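The Second Life of the Kitchen Drawer
By Ans De Bruijn 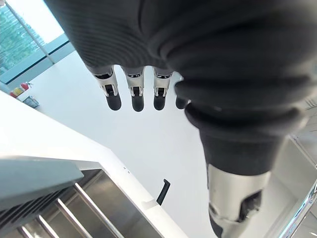 Mwanahawa Mfaume told me that she has repaired the same kettle four times and has no plan to stop. She said it in the hall of the Haldane library, over the noise of a sewing machine, and then she went back to looking for a screw.

I came to this town in August, with two suitcases and a mixer that died in the first week. In the shop they told me to buy a new one. The price was 34 dollars, and I almost did it. But on the door of the library I saw a paper with the words "Bring it broken," and so I brought it.

The repair evening takes place every second week. You write your name on a list, you receive a card with a number, and you wait. My number was 7. The waiting is for me the best part, as people hold their things on their knees and talk about them. A man with a radio explained to me the whole marriage of his parents.

Tumaini Nyanda opened my mixer with a butter knife, because the screws were hidden under the rubber feet. The fault was a small carbon brush, worn down to almost nothing. He let me put in the new one with my own hands. I was slow and he did not hurry me.

Not everything can be saved. Many cheap appliances are glued shut, and when you force them the plastic breaks. Faith Ondieki keeps a notebook of all that passes her table, and it holds 213 entries by now. Beside the toasters she often writes only one word, "glue."

I asked her if this makes her angry. She thought for a time. "It makes me read the bottom of things before I buy them," she said.

My mixer works again, a little louder than before. I made with it a cake for the next evening, and it was too dry, but they ate it.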